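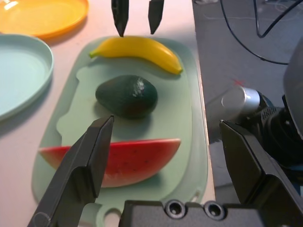
28th November

Third try at the sourdough starter for the bench kitchen. Corneck flour this time, the coarse rye, at equal weights with water. The Villanueva white is still in the cupboard and can stay there until it apologizes for October.

Fed the jar at 9, 70 g of each. Marked the level with a rubber band, having learned that marker pen comes off on wet hands and then onto the fridge. By lunch it had climbed a finger's width above the band and smelled of green apples. By mid-afternoon it had gone back down and smelled of nail polish. I take this as a comment on the radiator.

Moved the jar to the shelf by the back door. Cooler, draftier, and further from people who like to lift the lid and say "is it meant to look like that?" It is meant to look like that.

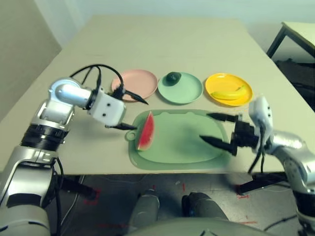

The water question is still open. Tap water from the sink gave a sulky jar last month and bottled gave a lively one, but the bottled jar also got the fresh flour, so I have proved that one of two things may matter. Next round changes the water and leaves everything else alone, including the spoon.

Bake test: 300 g of flour, the rest by feel, which is a method I would mark down in anyone else's notebook. The dough was slack after the second fold and I gave it a third out of spite. Proofed in the Bustness tin with the dent. The loaf rose well on one side and leaned on the dent like a man at a bar. Crumb tight at the base, decent in the middle, and one hole near the top big enough to lose the butter in. Flavor good. More salt next time.
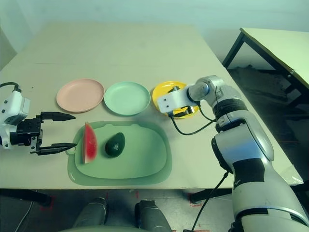
Plates out, tray in front.

The Amport oven runs hot at the back. We all know this, and it is written on the door, and I still put the loaf at the back. Turned it after 14 minutes, by which time the far crust had made up its mind.

If you use the kitchen scale, please check that it reads grams before you start. Someone had left it in ounces and my first feed was generous.
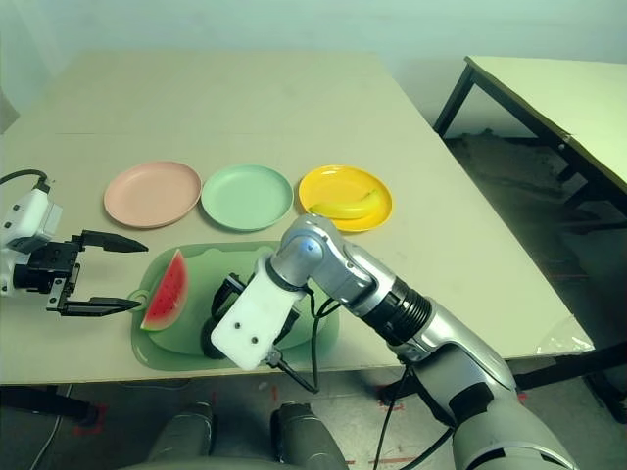

Still to do

Feed again before leaving, half the amount, lid loose.
Buy a second rubber band.
Same loaf with tap water, middle shelf, other tin.
Scrape yesterday's dough off the drawer handle before it becomes part of the drawer.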